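The fifth Daltden picture was supposed to be finished by May. It has a title, a poster and a line of lunchboxes. What it lacks, according to people who have read all 505 pages of the various drafts, is a second half.

This is less alarming than it sounds. The Daltden movies have never been famous for their second halves. The original, made by a studio that mostly put out dental training reels, followed a lighthouse keeper who finds a staircase going down where it ought to go up. It was cheap and odd and it made a great deal of money, and everyone involved has been trying to remember how they did it ever since.

The man now charged with remembering is Reijo Pelkonen, who directed two quiet dramas about ferry crossings before Barnero Pictures called to ask how he felt about sea monsters. He told them he felt fine about sea monsters. He was hired before dinner.

"They asked if I had seen the other films," Pelkonen says. "I said I had seen the first one eight times. They didn't ask about the others, and I thought that was tactful of them."

He is a tall man who eats constantly and apologizes for it. We meet in the production office at nine in the morning, when he is already on his second sandwich, and he spends the first part of our conversation explaining why the lighthouse has to come back. It was blown up at the end of the third film. It was blown up again, in flashback, in the fourth. Pelkonen's view is that audiences will forgive you for rebuilding a lighthouse if the light looks right, and he has spent more of the budget on that light than the accountants would like to discuss.
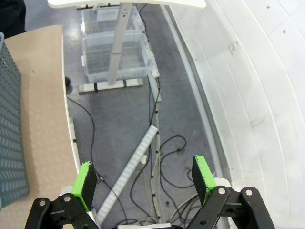 The accountants have other things to worry about. Barnero bought the rights from Tkachuk, the family company that produced the first two installments, and the contract gave the Tkachuks approval over "the character and dignity of the keeper." Lawyers have been enjoying the word dignity for years. It kept the keeper from falling into a fish tank in the third film. It failed to stop the rap in the fourth.

Pelkonen went to see the family himself, alone, with a cake. He came back with permission to make the keeper a woman, to set the story in winter, and to drop the talking gull, a decision for which some of us would have baked the cake ourselves. In exchange he agreed that the staircase would never be explained.

That promise has turned out to be the most contentious thing in the production. There are people at the studio who would very much like the staircase explained, preferably over the course of a television series. An early outline for one, called Priltel, is said to trace the staircase back to the mason who built it, his unhappy marriage, and the quarry where he got the stone. Four writers have worked on it. One of them describes the experience as "eight episodes about gravel."

Pelkonen has read the outline and is polite about it. He thinks a mystery in a movie is like the back of a wardrobe, and that most people are happier leaving their coats on the hook. When I point out that a very successful series of books was based on the opposite idea, he goes quiet and has another sandwich.

His way of working has puzzled a crew raised on the franchise's usual methods. He rehearses. He likes actors to be in the same room as one another. The monster, which in the last film was on screen for most of an hour and had a song, will appear this time in five shots, and in one of those it is only a noise. The marketing department has asked whether the noise could be seen in the trailer. 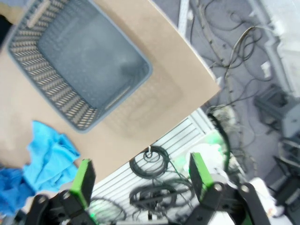 Do you need to have watched the earlier movies to follow the new one?

Only the first, and Pelkonen says even that is optional. The new script starts with a keeper arriving by boat to take over an empty post, and everything she learns about the place, the audience learns with her. The second, third and fourth films are never mentioned, although there is a feather on the windowsill that fans of the gull may choose to take personally.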